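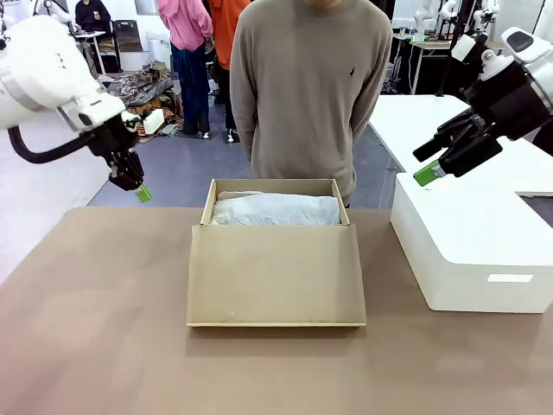
How to apply for a student hardship grant

Wastley College
Page last updated June 7, 2022

Hardship grants help enrolled students meet essential costs when their circumstances change during the academic year. Grants do not have to be repaid. They are separate from tuition fee relief, which is handled by the Fees Office under its own rules.

Applicants should read this page through before starting the form. An application takes most students 30 minutes to complete once the supporting documents are ready.

Who can apply

You may apply if you are enrolled in a degree, diploma or certificate program at Wastley College and are carrying at least half of a full course load. Part-time students below that load may apply to the Godinho Fund, described at the end of this page.

You may not apply if you have withdrawn from all courses, if you are on an approved leave of absence, or if you have already received two hardship grants in the same academic year.

International students are eligible on the same terms as domestic students. Receiving a grant does not affect a study permit, but students with questions about their immigration status should speak with an international student adviser first.

What a grant can cover

Grants may be used for rent, groceries, utilities, child care, local transit, prescription medicine, required textbooks and emergency travel to see an ill family member. They may also be used for clothing required by a placement employer or for a graduate interview.

Grants do not cover tuition, fines, credit card debt, vehicle purchases or holiday travel.

Step 1: Gather your documents

You will need your student number, proof of your current address, and bank statements covering the 30 days before the date of your application. Statements must show your name and the full account activity. Screenshots of a balance are not accepted.

If your costs have risen, include a bill, lease or written quote. If your income has fallen, include a recent pay stub, a notice from your employer or a letter from the person who has been supporting you. Documents in a language other than English or French should be accompanied by a short written summary in English. A certified translation is not required at this stage.

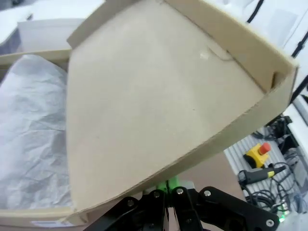 Claims for goods already bought must be supported by an itemized receipt showing the seller's name, the date and the amount paid. A card statement alone is not enough, as it does not list what was purchased. Packaging is not accepted as proof of purchase either, and a plain, unprinted cardboard lid like the one shown tells the assessor nothing about the price or the seller. If a receipt has been lost, ask the store for a duplicate before you apply. Most online sellers keep past orders in the customer's account.

Step 2: Complete the online form

Sign in to Prirkum, the college's student services portal, and select "Financial support" followed by "Hardship grant". The form is divided into 5 sections. You may save your work and return to it, but a form left inactive for 11 days is deleted and must be started again.

In the budget section, enter monthly amounts. Convert weekly or biweekly income before entering it. Include scholarships, government loans, family contributions and wages, even where these are irregular. A shortfall in the budget is expected and will not count against you, but a figure that does not match your bank statements will delay the assessment.

The personal statement should explain what has changed, when it changed, and what the grant would be used for. One or two paragraphs is sufficient. You do not need to disclose medical details.

Step 3: Submit and check your messages

When you submit the form, a reference number is sent to your college email address. Quote this number in all correspondence. An assessor may write to you for further information, and you should reply through the portal so that your documents remain on one file.

Applications are normally decided within 11 working days. The period is longer in February, when the second term intake is processed. Students who are without food or housing should not wait for a decision and should go directly to the Student Support Desk in the Cudell Building, where an emergency advance can be arranged.
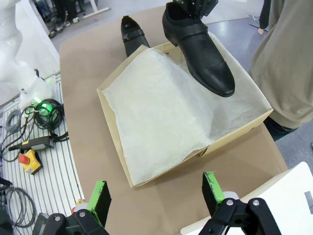 Black leather dress shoes and an open box lined with tissue paper.

Step 4: Receive your payment

Approved grants are paid by direct deposit to the account listed in your student record. Please confirm that these details are correct before you apply. Payments cannot be made to a third party, with the exception of rent paid to a college residence.

Keep receipts for anything bought with the grant until the end of the academic year. A small number of files are reviewed each term, and students selected for review will be asked to provide them.

If your application is declined

The decision letter will state the reasons. You may request a review within 26 days of the date of the letter by writing to Hsin-yi Huang, Manager of Student Financial Support, through the portal. A review considers new documents or an error in the original assessment. It is carried out by a staff member who did not take part in the first decision.

The Godinho Fund

Part-time students who do not meet the course load requirement may apply to the Godinho Fund using the same form. Select "Part-time" in the first section and the correct questions will appear. Awards from the fund are limited to textbooks, transit and child care.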